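January 27, 2026. Ball bench, Sendevbridge.

Two match balls in for slow leaks, both stitched, latex bladders. Ball A lost pressure overnight at the valve. Ball B holds at the valve and bubbles at a panel seam, so the bladder itself is gone.

Ball A: old valve stem cut back, seat cleaned with solvent, new Hekton valve set with the usual rubber cement. Left clamped for 20 minutes. Inflated to low pressure first, then to working pressure, valve wetted with soapy water. No bubbles. 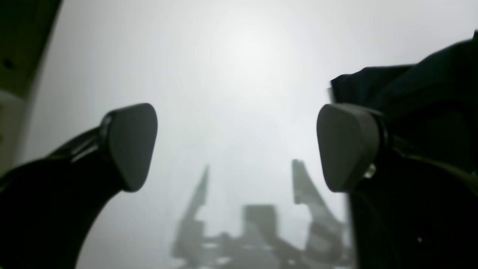
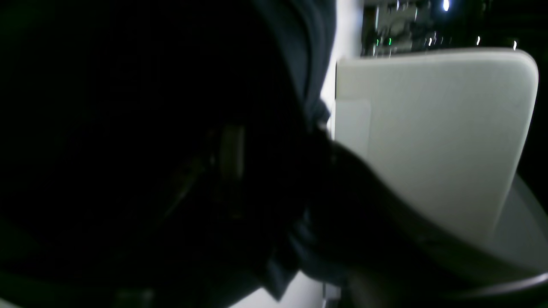 Ball B: opened 2 panels along the lace side and drew the bladder out. Split is next to the valve patch, too close to the edge to glue. Replacement bladder ordered from Valtau. Panels left open, loose thread ends taped down so they don't pull through.

Waxed thread: the 500 m reel is nearly finished. The Policarpio thread is slightly thicker and needs the larger needle, otherwise it frays at the hole. Do not mix the two on one seam.

Gauge reads high against the spare, roughly 500 Pa. Not enough to matter for footballs. Recheck in May with the rest.

To do: weigh ball A before it goes back, check its pressure again tomorrow morning, find the small awl.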